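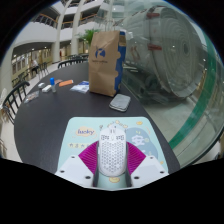

Most people who work at a desk for a living have stopped noticing what is on it. The things get bought one at a time, usually in a hurry, and stay for years. In the county records office at Andthorpe, where I spent part of January, the desks had been in place longer than most of the staff. Computer mice used to be beige lumps that came in the box with everything else. Now there are ones like the white mouse with a shell full of small hexagonal holes, and mouse pads in pale aqua with cartoon decorations and the word "lucky" in a yellow cloud. People choose these things. The chairs, the height of the desk and the number of hours spent at it are mostly chosen by someone else.

The work at Andthorpe is transcription. The county holds 2,862 bound volumes of property records, and the older ones are handwritten. Scanning finished four years ago. Software took a first pass at the text and did well with the typed volumes, badly with everything before them. So a team of clerks reads each scanned page and types what it says.

Nanami Hoshino has done this for six years. She starts at seven and is home by half past three, which suits her because her son's school lets out at four. A good clerk, she told me, gets through 20 pages in a day if the handwriting is clear. One clerk in the 1880s wrote so badly that the team sets his volumes aside and shares them out, a few pages each, so that no one has a whole week of him.

"You learn his habits," Hoshino said. "He doesn't close his a's. He runs out of room at the end of a line and goes up the margin. After a month you can read him, and then you go back to someone neat and you're slow again."

The pay is modest and the job title has changed three times. It was copyist, then data entry operator, and it is now records technician. Hoshino has kept all three of her name badges in a drawer.

What the clerks talk about at lunch is mostly the content. A deed is a dry document, but read enough of them in order and a town shows up. A farm called Leltumell was split among five brothers, then put back together over thirty years as one of them bought out the rest. The fifth brother held out until he died, and his widow sold within the month. There is a strip of land near the river that was sold eleven times in one decade and never built on. A mill owner signed with an X until he was past fifty, and after that with his full name in large, careful letters.

None of this is in the finished database. The database has fields for grantor, grantee, parcel, date and price. The X goes in as "mark." The careful signature goes in as a name.

Some of the clerks keep their own notes. Hoshino's fill two spiral notebooks, with the volume and page number beside every entry. She began writing them because she was tired of remembering something interesting and being unable to find it again. Local family researchers have learned to ask for her at the front counter, and she will usually come out if it is close to her break.

The demand for those records is real. The office handles some 200 requests in a normal month, most of them from title companies that want a clean answer fast. The rest come from people looking for a grandparent, a boundary or the name of a road that no longer exists. A title search once meant driving to the courthouse and pulling books off a shelf. It can now be done from home for any volume the team has finished.

The body takes some wear from the work. Wrists go first, then necks. Two of the clerks have moved the mouse to the left hand, which took each of them a few weeks of misery and which both now recommend. Another sets a kitchen timer and walks to the far stairwell whenever it rings. The county replaced the chairs once, with a model that everyone disliked, and several of the old ones came back up from the basement.

The project was supposed to end last year. The new estimate gives it three more, and the clerks think that is low, as the earliest volumes have been left for last. Those are the ones with water damage and long s's, and surveys that run from a white oak to a pile of stones.

On my last Wednesday there, Hoshino was working through a survey that gave one corner of a lot as "where Jatoi's dog is buried." She typed it exactly as written, saved the page and opened the next one.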